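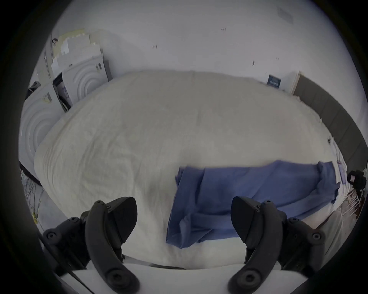
Why does cotton crease just sitting there when wool mostly doesn't, Iestyn Hughes wanted to know, and is it the fiber or the way the cloth is made? Also whether a heavier cloth would fix it. Good place to start, so the order on the syllabus is changed a bit. Finishes first half, laundering moved back.

Household Textiles, session notes 9/16/23
Creasing, recovery, finishes

Short answer to Iestyn: mostly fiber, some weave, and weight helps less than people hope.

1. What a crease is

Bend a cloth and the outside of the bend stretches, the inside gets squashed. Let go. If the fibers spring all the way back, no crease. If the long molecules inside have slid past each other and settled in the new spot — crease.

Cotton and linen are cellulose. Chains held side by side by hydrogen bonds, lots of them, fairly weak each. Bend, bonds break, chains shift, bonds form again in the new postion. Water makes this much easier (gets between the chains). So a damp pillowcase left in a heap dries with every fold locked in. Same mechanism as ironing, just without anybody choosing where the folds go.

Wool: coiled molecules plus sulfur cross-links. Pulls itself back. Hang a wool jacket in a steamy bathroom and most of the sitting creases drop out.

Polyester: takes up hardly any water, so water does little. Heat is the problem. Above its softening range it will take a fold, and once cool it keeps it. Hence: don't cram a hot dryer load into a basket.

2. Weave and yarn

Plain weave, tight: yarns can't shift, all the strain goes into the fiber. Creases sharply.
Twill, satin: longer floats, yarns slide a little, softer creases.
Knits: loops open and close. Recover best of the lot, but lose shape other ways (see sagging, next time).
High twist yarn resists bending. Very high twist gives crepe, different story.

Bring the hand lens. Nest Pumphrey has the spare ones.
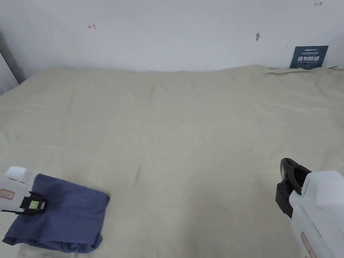

Fig. 1. Spread cloth with soft creases and faint fold lines.

Fold lines vs. random wrinkles — keep these apart in your write-ups. Fold lines come from storage, sit straight, usually come out with moisture and a bit of tension. Random wrinkles come from use or tumbling, run every direction, and are what guests and customers complain about.

3. Measuring it

Crease recovery angle. Small strip, fold it, weight on top for a set time, take the weight off, wait, read how far it opened. Do warp and weft separately and add them. Flat again both ways would be 360.

Ours from the Voyle samples, untreated:
Cotton sheeting: 196
Linen: 116

Don't copy these into the lab report, do your own. Strips must be conditioned overnight in the cabinet. Last year half the class skipped that and got nonsense. Handle with tweezers, warm fingers change the reading.

Other method is visual: wash, dry, hang next to the reference plates, grade 1 to 5. Quick and cheap, depends who is looking. Use three graders and don't let them talk.

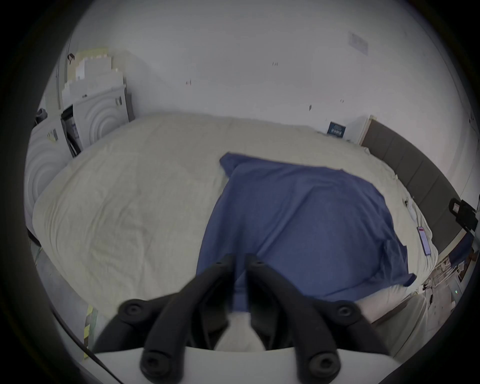 4. Finishes

Easy-care / no-iron cotton is cotton with a resin that cross-links the cellulose chains. They can't slide as far. Recovery goes up.

What you pay for it:
Strength drops, tearing strength most of all
Abrasion gets worse, edges of cuffs and hems go first
Less absorbent, noticable on towels so it isn't done on towels
Older resins release formaldehyde, newer low-release ones much less

Silicone softener puts some of the feel back. Liquid ammonia treatment helps too but the plant is expensive.

Case for discussion: Brellum, guesthouse group, Bikodbridge. 562 duvet covers, plain weave cotton, all pressed by hand. They price up a switch to a polyester/cotton blend called Flovura. Saves pressing time. Feels warmer in bed, pills after enough washes. Read the sheet and come with a view, half a page, either side is fine.

5. Folding and storage

Fold when fully dry and cool.
Fewest folds you can get away with.
Change the fold line now and then, cloth wears along it. Old tablecloths split there first.
Roll linen if you have the space.
Don't stack high, bottom pieces get pressed hard.

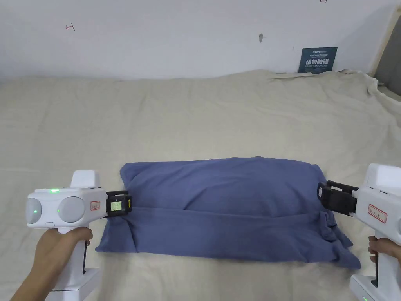 Fig. 2. Garment in a roughly rectangular fold, horizontal line across the upper half.

Reading: chapter on finishing, skip the dye section. Locker code for the sample drawers is 1341, please shut them after. Lab reports back to you before the December break. Questions on the recovery angle, ask Nest.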